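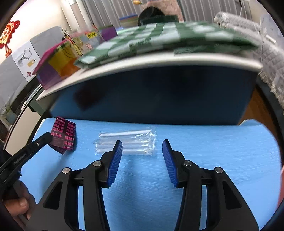
One gripper open over the blue table, a second at left, bag of clear tubes in front.

September went mostly to collecting. The target for this round is 2,000 demonstrations of simple tabletop handling, and we closed the month with 547 that I would be willing to train on. The raw number is higher, but I stopped reporting it.

The grippers are the hand-held kind, one for each hand, with a camera on the tool. You do the task yourself and the recording becomes the example. I like this better than driving an arm remotely, which we did for the Prisside project and which left everyone tired and slow by lunch.

Clear plastic is the hard category. A bag of transparent tubes has crinkles and reflections all over it, and the view changes every time it moves. The small maroon packet is much easier – strong color, printed all over, edges you can find. We keep both kinds in the set on purpose. The last policy I trained did fine on printed packaging and closed on air next to anything see-through.

Teodor Malinowski has been going through the takes with me in the evenings. His rule is that the jaws have to be fully open before the approach starts, and a take goes out if they aren't. I thought that was too strict until I plotted the opening width at the start of each take and saw how much mine wandered. Nearly 6 percent of my own recordings went in the trash that night.

Other things that changed this month:

Takes are shorter now. One pick, one place, stop.
We swap objects every 5 takes, so the operator doesn't settle into one path.
Failed grasps get their own folder. I want to try training on recoveries later.

Next up is retraining on the 547 and checking the clear bags first.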